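Kleiner Thread übers Ausmisten der Topfschublade, weil ich im August umgezogen bin und die neue Küche deutlich weniger Stauraum hat. 1/11

Vorher hatte ich zwei tiefe Auszüge, jetzt einen. Der ist innen 30 cm hoch, also passt kein Turm aus Töpfen mit Deckeln mehr rein. Es musste was weg. 2/11

Behalten habe ich am Ende 3 Teile: den großen Nudeltopf, eine Pfanne und den Stieltopf. Der Stieltopf war zuerst auf dem Stapel zum Verschenken. Dann habe ich zwei Wochen lang mitgeschrieben, was ich wirklich benutze. Er war fast jeden Tag dran. 3/11

Dunkler Topf, langer blauer Stiel, Loch zum Aufhängen am Ende. Daneben was Gelbes in Zitronenform, und um Zitrone geht es weiter unten auch noch. 4/11
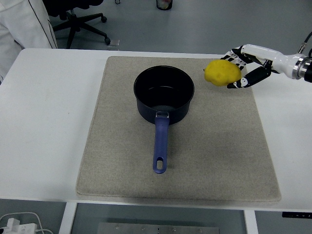
Foto: eigene Aufnahme

Wofür ich ihn nehme: Porridge, Milch, zwei Eier, Soße vom Vortag, Pudding. Für eine Person reicht das völlig. Für zwei Portionen Nudeln ist er zu klein, da kocht es über. 5/11

Zum Stiel: Kunststoff bleibt beim Kochen angenehm anzufassen, solange er nicht über der Nachbarplatte steht. Ich drehe ihn deshalb immer schräg zur Seite. In den Ofen kommt der Topf nicht. Der lange Stiel war auch das Problem in der Schublade, quer ging sie nicht mehr zu. Er hängt jetzt am Haken von Lema, direkt neben dem Herd. 6/11

Unterlage: Filz auf dem Tisch finde ich praktisch, es klappert nichts und die weiße Platte bekommt keine Kratzer. Aber nur für kalte Töpfe. Für heiße habe ich einen Untersetzer aus Kork – Filz aus Kunstfaser kann bei Hitze anschmelzen, und man sieht ihm nicht immer an, woraus er ist. 7/11

Jetzt die Zitrone. Kalkflecken am Topfboden bekomme ich so weg: 200 ml Wasser, Saft einer halben Zitrone, lauwarm eine halbe Stunde stehen lassen, ausspülen, abtrocknen. Kein Scheuerpulver, kein Stahlschwamm, sonst ist eine Beschichtung schnell hin. Den Saft auch nicht über Nacht drin lassen. 8/11
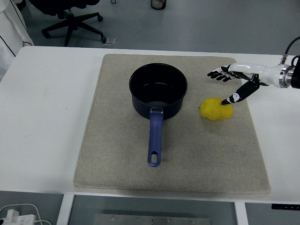 Unter dem letzten Post schreibt jemand, Zitrone sei dafür viel zu teuer, ein Teelöffel Zitronensäure aus der Drogerie mache dasselbe und man habe keine Kerne im Abfluss. 9/11

Stimmt, geht genauso. Ich nehme Zitrone nur, wenn sowieso eine angeschnittene im Kühlschrank liegt. Beim Pulver bitte kaltes oder lauwarmes Wasser nehmen und nicht aufkochen, sonst setzt sich ein neuer Belag ab, der schlechter weggeht als der alte. 10/11

Und weil gefragt wurde, wo der Rest hin ist: zwei Töpfe und die Deckel ohne Topf sind im Sozialkaufhaus, die zerkratzte Pfanne beim Wertstoffhof. Den Einsatz zum Dämpfen habe ich noch, er liegt im Keller in einer Kiste mit den Backformen. Die Backformen kommen als Nächstes dran. 11/11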